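Lista de revisión de la sala de muebles, lunes 2 de febrero

Bueno, la hago a mi manera, con comentarios, que luego me preguntáis igual.

Estantería anclada a la pared: sí. Le di un buen tirón y ni se mueve.
Puerta con cristal en arco: cierra bien. La bisagra de abajo chirría un poco - le falta aceite.
Baldas: bien. El límite en la ficha de Amholm es de unos 300 N por balda y vamos sobradísimos.
Barandilla del altillo: firme. En enero quedó pendiente un tornillo y ya está puesto.

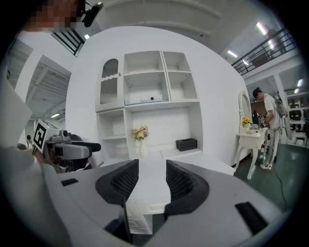
Sernus · Equipo de Sala y Montaje

Cables por el suelo: NO conforme. Hay uno negro suelto por la zona del tocador blanco, justo por donde se pasa. Canaleta o cinta, por favor, ¡que ahí me veo de bruces!
Tocador: estable, no cojea. El óvalo del espejo lo repaso otro día con la llave buena.
Jarrón de flores en el hueco ancho: me vale, pero metedlo un poco más hacia el fondo.
Luces del techo: encienden todas.
Extintor: en su sitio, etiqueta 567, en fecha.

Vuelvo a pasar cuando esté lo del cable.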